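刚把这个阶段的实验跑完,趁脑子还热,发一串讲讲我们在做的东西。题目说起来很朴素:用手持夹爪采的示范数据,能不能让机械臂学会摆弄包带、背带这类软的、会自己乱弯的东西。项目内部代号 Gromeo,下面就这么叫了。

1/
先说为什么偏偏挑带子。刚性物体抓住之后,姿态基本就定了,夹爪往哪走它往哪走。带子呢,你捏住一头,另一头爱怎么弯怎么弯,自重、扭劲、跟桌面的摩擦全掺在一起。我做了这么久操作,还是觉得这玩意儿特别迷人(也特别气人)。

2/
采集方式是人拿着夹爪直接干活,鱼眼相机装在夹爪上,手怎么动就怎么录。好处大家都知道:不用搬机械臂,不用遥操作,手感是真的手感。坏处是人会作弊!人手太会补救了,滑了一下立刻换个角度重新捏,自己都意识不到。

3/
这就引出我最想讲的一点:补救动作到底该留还是该剪?
我们最早的做法是剪。看到犹豫、滑脱、重抓,标注时一律切掉,只留干净利落的那一段。数据看着漂亮极了,训出来的策略也漂亮,直到第一次没夹稳。然后它就夹着空气把剩下的动作认认真真做完,一步不落。

4/
后来改成全留,结果又走到另一头去了:策略学会了犹豫。明明已经捏住了,还要松开再捏一次,像出门以后反复回去看门锁没锁的人。我盯着回放看了一下午,又好笑又心疼。

5/
现在的方法夹在两者中间,我们叫它“分段重加权”。每条示范先按夹爪开合切段,再看每一段前后带子的状态有没有变化。变好了的段正常用,变坏了又被救回来的段,救的那一半加权,坏的那一半降权。原理就这么点,写成代码也很短,麻烦全在“带子的状态”怎么定义。

6/
状态这块我们试过两条路。
一条是把带子拟合成一条中心线,算曲率。理论上优雅,实际上带子一叠到自己身上就全乱套,纹理又密,边界老是认错。
另一条是干脆不建模,拿一个小网络去比较两帧,只问它“哪一帧离完成更近”。第二条赢了,赢得很干脆,我当时还挺不甘心的,中心线那套我写了好久。

7/
数据规模:一共采了 4000 条示范,过完筛剩 2459 条进训练。筛掉的主要是位姿跟踪断掉的,还有少数同步出问题的。是的,扔掉这么多很肉疼。但跟踪断掉的那种数据,轨迹会凭空跳一大截,留着比没有更糟。

8/
说到跟踪,多讲两句鱼眼。视野大真的救命,手腕转过去的时候背景里总还有东西能当参照。可是带子离镜头太近,一抬起来就把大半个画面糊住了,特征点全长在带子上,而带子自己又在动。定位算法就会很自信地认为:是世界在动。

9/
解决办法土得掉渣:给夹爪附近的区域做一个遮罩,让定位少信那一块。遮罩不能太大,大了把有用的背景也盖没了;也不能固定死,因为带子弯到哪儿每次都不一样。最后是跟着夹爪开度变,开得越大遮得越宽。加上之后,断跟踪明显少了,我高兴得在走廊里走了两圈。

10/
任务设置。策略要完成的事分三步:找到带子的自由端,捏起来,绕过目标物放到另一侧。听着像三岁小孩都会的事对吧?第二步到第三步的过渡最难,带子刚离开支撑面的那一下会回弹,回弹方向跟它之前怎么躺着有关。策略只看当前画面的话,这个信息是不全的。

11/
所以我们给了它一点点历史。试了不同长度,最后停在 6 帧。再长的话,它开始背动作顺序,不太看画面了,换个摆放就傻眼。再短又看不出回弹趋势。这个长度跟采样频率绑得很死,换了频率请重新试,别直接抄。

12/
对照组我们认真做了:全剪、全留、随机加权、分段重加权,网络和训练步数都一样,只换数据权重。评测时带子的初始形状由另一位同事来摆,摆的人不知道接下来跑哪个模型。这一步特别推荐,我自己摆的时候会不自觉地手下留情,回看录像才发现。

13/
结果:分段重加权在我们这里最好,而且好的地方正好是想要的地方,就是第一次没捏稳之后的恢复。一次就捏稳的那些回合,它和全剪版几乎没差别。随机加权比全留好一点点,这个我没想到,目前的猜测是它碰巧压低了长犹豫段的占比,还没验证。

14/
当然也有不灵的时候。带子打了结,完全不行,它会很努力地把整团东西一起端走。两条带子交叠,时好时坏,看它先盯上哪一条。反光强的带面也容易翻车。这几类我们都单独记了,不会混进总成绩里糊弄过去。

15/
跨环境的结果也讲一下。我们把同一个策略拿到 2 个没采过数据的房间跑,一个掉得不多,另一个掉得挺惨。惨的那个光线很硬,墙面颜色也深,比较网络的判断开始飘。补了颜色扰动之后回来一些,还没回到原来的水平。这块下个月接着做。

16/
工具链顺便交代下,有人私信问过。采集端的同步和切段用的是我们自己写的 Traltport,标注界面叫 Jatoi,都还很糙,报错信息基本只有我看得懂。整理完会放出来,先把路径写死的地方清一清,我数都不敢数有多少处。

17/
给想试这个方向的朋友一个具体建议:先别急着扩数据,挑一批示范,从头到尾看完,拿张纸记下每次重抓是为什么。我看完以后对任务的理解完全变了。好多重抓跟没捏住没关系,是捏的位置离自由端太远,后面绕不过去,人提前就知道了。这个“提前知道”怎么让策略也有,是我现在最想做的题!

18/
我的初步想法是让比较网络看得更远一点,别只比相邻的状态,也比“从这里往下走顺不顺”。小规模试过一次,有信号,噪声也大。周五组会要讲,讲完如果没被问倒,再来更新。

19/
最后放一张夹爪视角的画面,黑色带子弯成一个大弧横在镜头前,第 8 条里抱怨的就是这种近距离遮挡。 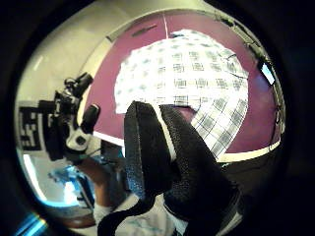

Dakbridge:分段重加权这个思路我喜欢,不过想追问一句,“救回来”的那一半你们是按夹爪开合切的,那如果人没有松开夹爪,只是手腕一拧就把带子顺过来了,这种补救是不是整段都被当成正常动作了?我们做线缆的时候,这类不松手的修正特别多,后来是把腕部角速度也加进切段条件里才分得开。等你们工具放出来,我很想拿线缆数据跑一遍看看。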